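# Hirkgate Workshop Completes Assembly of Two-Finger Robot Arm

The Hirkgate Shared Workshop in Jurumbridge has completed assembly of a small robot arm built by its members over the winter. The project, named Letus, entered its practice phase in March and will remain on the main bench through the summer.

Work on the arm was led by Balakrishnan Kartha, with Rima Hamdan responsible for the wiring and Zhuoran Kong for the control software. The workshop contributed $800 toward motors and bearings. All other parts were made on site or taken from the members' shared stock.

The gripper went through five versions. Earlier fingers were solid and proved too heavy for the wrist motor, according to Ms. Hamdan. The current pair has hollowed inner faces and tapers to narrow tips, which allows the arm to reach between closely spaced controls. A small camera at the wrist supplies the view used during practice.

Members are now guiding the arm through a set of 16 exercises on a modular task board. These include pressing buttons, moving sliders to a numbered position, operating toggle switches and turning a knob. Exercises with the test leads will be introduced last.

"Pressing a button went well from the first evening," said Mr. Kartha. "The sliders need a steadier approach, and we are still adjusting the speed of the wrist."
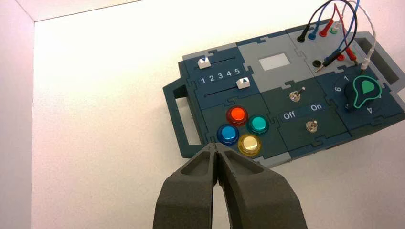 *Reading time: 2 minutes*

The gripper at the task board, with its fingertips just below the blue and yellow buttons. The lower slider is toward the right end of its slot, near the 5.

Jocelyn Soriano, who coordinates the workshop's evening program, confirmed that the bench will be reserved for the project until 9 p.m. on practice evenings. Members who wish to operate the arm must first complete the bench safety session.

A second arm, to be called Dai, is in the design stage under Meifang Tang. Drawings are available for members to review at the front desk.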